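Automatic Label Feeder for Small Cartons
Student project report, Bangera lab group
Raghavendra Sundaram and Balakrishnan Thevar
2025-01-07

1. What we set out to build

Our goal was a compact feeder that peels paper labels off a roll and presents them, one at a time, at the front edge of a plate. We wanted it small enough for a bench and cheap enough that a packing shop like Harkmont, who gave us our test cartons, could fix it with ordinary parts. We named it the Mundis feeder and we had a great time building it!

2. How it works

A stepper motor pulls the backing paper over a sharp peel edge. The backing turns back on itself, the label is too stiff to follow, and it slides out onto the plate. A gap sensor looks through the backing and tells the controller when one label ends and the next begins. The take-up spool has a slipping clutch made from a felt washer and a spring, so it keeps the paper tight even as the roll gets fatter.

Our first peel edge was a printed part and it wore down quickly. The second one was ground from steel strip, and the difference was wonderful - labels came off flat and square, even the thin ones.

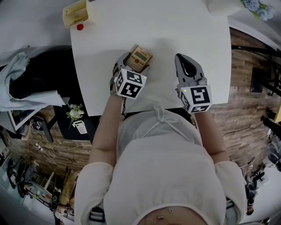
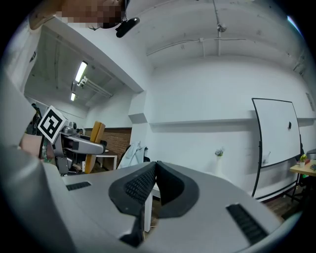
3. Testing

We ran 3078 labels through the feeder in December, all from the same batch of rolls. Of these, 2460 were run at the slow setting and the rest at the fast one. The slow run was smooth from start to finish. At the fast setting we saw labels stop short of the plate edge, mostly right after a pause, when the paper had gone slack.

Balakrishnan fixed most of this by adding a spring-loaded dancer arm between the roll and the peel edge. It soaks up the jerk when the motor starts. We also moved the gap sensor closer to the edge, so there is less paper between the reading and the label it refers to.

4. Still to do

The clutch needs a proper adjusting nut, as right now we set it by feel. Raghavendra would like to try clear labels too, which our sensor cannot see at all - a capacitive one might. The drawings and the controller code are in the Ceduldale folder, along with the wiring list. Check the connector for the sensor before you power it up, the two outer pins are swapped in the older drawing.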